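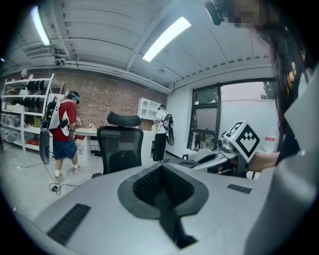

Rosalie Frei wrote under my last post that I should stop printing new gripper bodies until I had sorted out the marker mounts, and that a gripper nobody can locate in the room is just an expensive pair of tongs. She was right about the mounts, so that is what I have been doing for most of June.

For anyone who missed the earlier posts, I am building hand-held grippers at the shared workshop in Gunerholm. You hold one, pick things up with it, and the movement gets recorded so that an arm can be taught from it later. The arm itself is still in my spare room at home with two joints missing. I have been calling it Jelard and the name has stuck.

The old mount was a flat plate with the marker glued to it. It was fine while I faced the desk and useless as soon as I turned round. The new one is a white cube with the black pattern on its face, fixed on top of the gripper body. I printed it hollow and closed the bottom with a separate plate, held with 2 small screws. The first plate warped. The second was printed slower and came out flat enough.

Then the pads. I tried three shore hardnesses and ended up at 70, which feels too hard when you pinch it between your fingers but behaves well on a mug handle. The softer ones folded over on themselves and I had to keep stopping to push them back into shape. If you are casting your own, leave them in the mould overnight. I pulled one out after tea and ruined it.

Wearing the kit takes some getting used to. The headset is the easy part. The backpack wants its straps done up tighter than you would expect, otherwise it swings when you lean over the desk and the headset lead pulls. I put a strip of hook-and-loop on the left shoulder strap to hold the lead and that has been enough so far. Jonas Nägeli prefers to run his down the middle of his back. Both work.

After the new cubes went on I did a long session and looked through the log at home. There were 2892 samples in the part I cared about, and the position dropped out in 1312 of them. That is a bad result, though better than the flat plate managed. Most of the gaps come when my own wrist gets between the marker and whatever is looking at it, so the next version will sit further forward on a short neck. Regula Camenzind suggested tilting the cube as well. I will print one of each and see.

Two other things I want to change. The trigger spring is too strong and my forefinger aches after half an hour. And the ribbed vents fill up with dust from the sanding bench — a toothbrush gets it out, but I would like a bit of mesh behind them.

Snežana Kelmendi asked for the files. They are not ready to share, as the body still needs filing by hand before the two halves will close, and I don't want to hand that job to anyone else. I will put them up when the neck is finished.

Next post will probably be about the spring.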